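Bildergalerie: Datenerhebung mit handgeführten Greifern

Im Teilprojekt Oron untersucht die Arbeitsgruppe Handhabung, wie sich feinmotorische Alltagshandlungen aufzeichnen lassen, ohne dass während der Aufnahme ein Roboterarm beteiligt ist. Eine Person führt zwei Greifer mit den Händen; Kameras an den Werkzeugen und eine Kopfkamera erfassen denselben Vorgang aus unterschiedlichen Blickwinkeln. Aus den Aufzeichnungen werden Bewegungsabläufe gewonnen, mit denen anschließend ein Steuerungsmodell trainiert wird.

Die Leitung des Teilprojekts liegt bei Kerstin Grønli. Für den Messplatz und die Auswertung der Greiferkameras ist Phong Kiều zuständig. Die Galerie dokumentiert die Arbeit am Tischaufbau und richtet sich an Projektpartner sowie an Studierende, die eine Abschlussarbeit in diesem Bereich erwägen.

Umfang der Erhebung

Bis Ende September wurden 3.000 Durchgänge aufgezeichnet. Nach der Qualitätsprüfung verblieben 2.000 Durchgänge im Datensatz, davon 1.388 mit Behältnissen, die geöffnet, befüllt oder geschlossen werden. Ausgeschlossen wurden vor allem Aufnahmen, bei denen die Lage eines Greifers nicht durchgehend bestimmt werden konnte. Die zeitliche Abstimmung der Bildströme erfolgt mit der am Institut entwickelten Software Flumulix.

Behältnisse mit Deckel oder Reißverschluss bilden einen eigenen Schwerpunkt. Ihre Form ändert sich bei der Handhabung zum Teil erheblich, und die Öffnung ist je nach Blickrichtung nur von einer der Kameras zu erkennen. Für den Vergleich der Verfahren wurde deshalb ein gesonderter Prüfsatz mit 850 Durchgängen gebildet, der nicht in das Training eingeht.

Bilder vom Messplatz
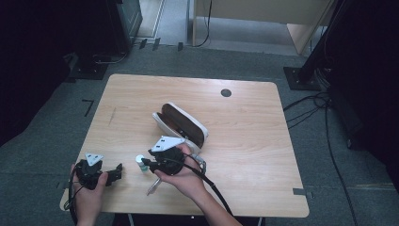
Beidhändige Führung der Greifer am Tisch, aufgenommen aus der Kopfperspektive. Zwischen den Werkzeugen steht ein weißes Fläschchen, dahinter liegt ein geöffnetes Brillenetui. Die weißen Platten auf den Greifern tragen die Markierungen.

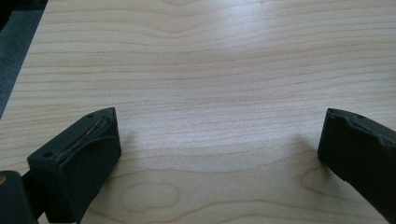 Geöffneter Greifer über der freien Tischfläche, Ansicht der Werkzeugkamera. Die Spiegelung des Deckenlichts auf der hellen Holzoberfläche wird bei der Bildauswertung gesondert berücksichtigt.

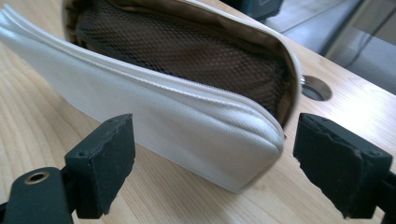
Weiße Tasche mit offenem Reißverschluss, im Inneren braunes Netzgewebe. Auch diese Aufnahme entstand mit einer Kamera am Greifer.

Bisherige Ergebnisse

Im Prüfsatz erreichte das Modell, das Kopf- und Greiferkameras gemeinsam nutzt, eine genauere Bestimmung der Greifpunkte als die Vergleichsmodelle mit nur einer Perspektive. Am deutlichsten fiel der Unterschied bei weichen Behältnissen aus. Bei starren Gegenständen lagen die Verfahren näher beieinander – hier genügte in vielen Fällen bereits die Greiferkamera.

Noch nicht abgeschlossen ist die Übertragung auf den zweiarmigen Versuchsträger Plirnix. Die Versuche werden gemeinsam mit dem Projektpartner Engebretsen vorbereitet. Anfragen zu Abschlussarbeiten nimmt das Sekretariat der Arbeitsgruppe unter Angabe des Stichworts Oron entgegen.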